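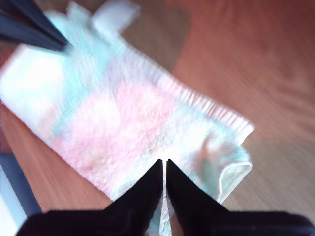
## 3. Planning the Purchase

Read this section before you send an order form to Madgate. It covers what to buy for a two-arm tabletop station, what to leave for later, and how to set the budget. Assembly starts in Section 4.

### 3.1 Decide on the work first

1. Write down the items the arms will handle in the first three months. Be specific: "hand towels," not "textiles."
2. Mark each item as rigid, soft, or mixed.
3. If any item is soft, plan for two arms. A single arm can drag or lift a cloth, but most folds need a second point of contact.
4. Measure the largest item laid flat. The table must be deeper than this by at least 43 cm, to leave room for the arm bases and the cable run.

**Note:** Work tables are not part of the Madgate kit. A desk you already own will do if it is stiff and the edge accepts a clamp.

### 3.2 Fill in the budget sheet

Use one line for each part. Prices are in dollars and exclude shipping.

| Line | Item | Quantity | Unit price |
|---|---|---|---|
| A | Bernell arm, assembled | 2 | on quote |
| B | Juška finger set, tapered | 2 | 48 |
| C | Wrist camera with bracket | 2 | 100 |
| D | Power supply and cable pack | 1 | 382 |
| E | Spare finger set | 1 | 48 |

1. Get a written quote for line A. Quotes from Bernell stay open until the end of the month in which they are issued.
2. Copy the quantities into your own sheet. Change line C only if you already own cameras that fit the bracket.
3. Add shipping as a separate line. Arms and power supplies ship in separate boxes.
4. Leave the computer and monitor off this sheet if your shop or department buys them from another account.

**Caution:** Do not order the power supply from another seller to save money. The connector looks the same on several models but the pin order differs. A wrong supply will damage the motor boards, and the warranty does not cover it.

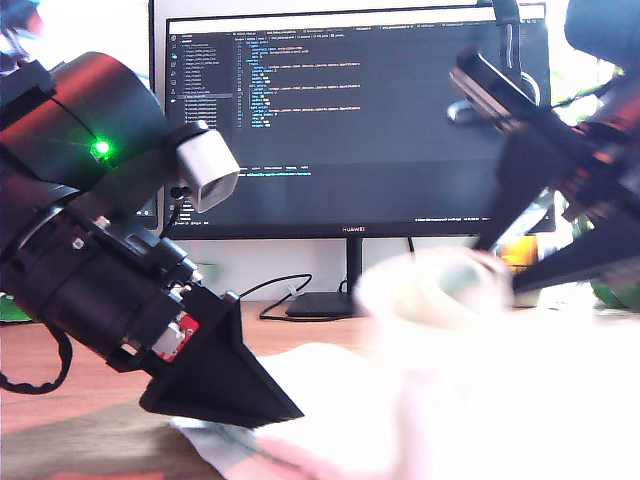

**Can the second arm be ordered later?**

It can, but the cable pack on line D is sized for two arms and the price is the same either way. Order both arms together if soft items are on your list. If you split the order, ask for the same hardware revision on the second arm.

### 3.3 Plan for consumables and spares

1. Budget one spare finger set per station. Fingers wear at the tips first.
2. Set aside money for test items. Buy them in the same batch so that thickness and finish match.
3. Keep one test item unused, in a bag, for comparison.
4. Order cable ties and sleeves with the first shipment - they are cheap, and a second shipment is not. 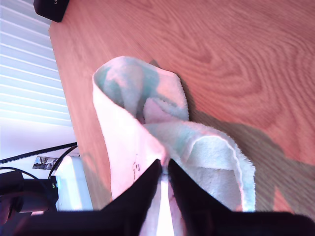

Test items are the line most buyers set too low. Price them at retail and buy more than one kind, including something with pile and something flat. A terry towel is a sensible first purchase. Folded over and pinched between two tapered fingers, it puts several layers of cloth at the grip, and the hemmed border adds a raised line that a plain rag lacks. Put the towels on the sheet as line F and the flat cloths as line G. Toltham stocks both, and orders of up to 100 pieces go out in one carton.

### 3.4 Before you submit

1. Check that the finger sets match the arm model on the quote.
2. Check that the delivery address has someone to sign until 4 p.m.
3. Send the sheet and the quote together to Ezequiel Valcárcel in Madgate order support.
4. Keep a copy. You will need the line letters when you unpack in Section 4.

**Note:** Sheets received in December are processed in January.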